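**Tosgate opens a collection of hand-work recordings for learning systems**

Drundau, Tuesday. The company Tosgate announces today that its collection of tabletop work recordings has reached 908 sessions. The recordings are made by people who wear marker bands on both wrists while they do ordinary serving work, such as sorting sachets into a tray. 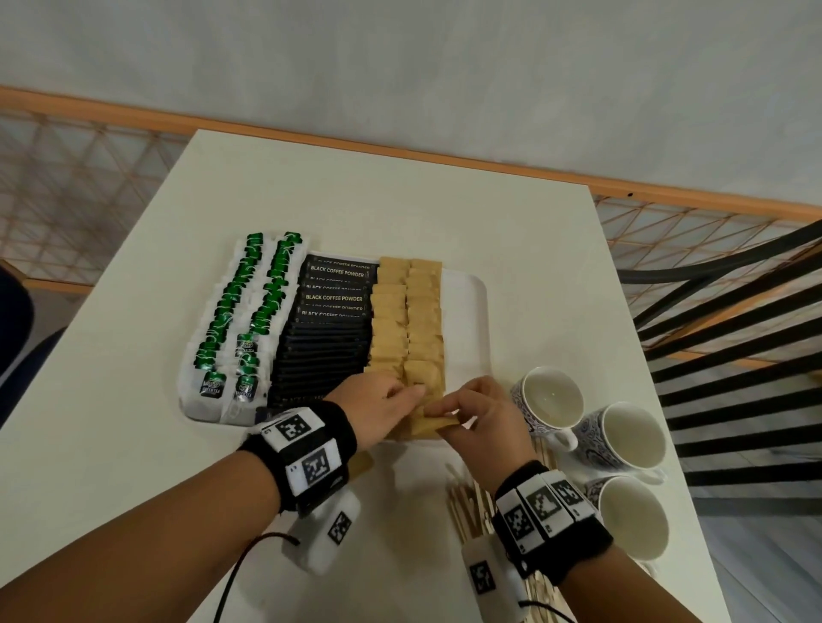
## What the recordings contain

Each session keeps the view from the head together with the position of both wrists. The wearer works at normal speed. The tray task uses green tea bags, black coffee powder and brown sugar, and the small packets overlap easily, so the fingers must separate them. For a learning system this is a difficult skill.

"We asked our people not to perform for the camera," says Helmi Laitinen, head of data collection at Tosgate. "If a sachet slips, they pick it up again and we keep the recording."

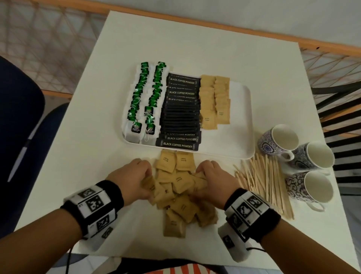

**How many people have taken part?**

Until now 59 people have recorded sessions. They all received the same short training, and each of them was paid by the hour.

## Use of the data

The first user is Panganiban, which develops arms for serving stations in hotels. Its engineers will train on the tray sessions first and test the result at their workshop in Flandville. Juwita Lau, who leads the work at Panganiban, expects that thin packets will need the most examples. "The stick shape and the flat shape ask for two different grips," she says. "We need to see many hands do both." 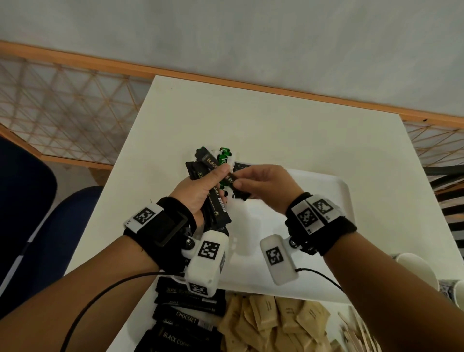
*Black coffee sachets held in a bundle during a tray session.*

Tosgate will add two new tasks to the collection in April. Research groups can ask for access by writing to the Tosgate office in Drundau.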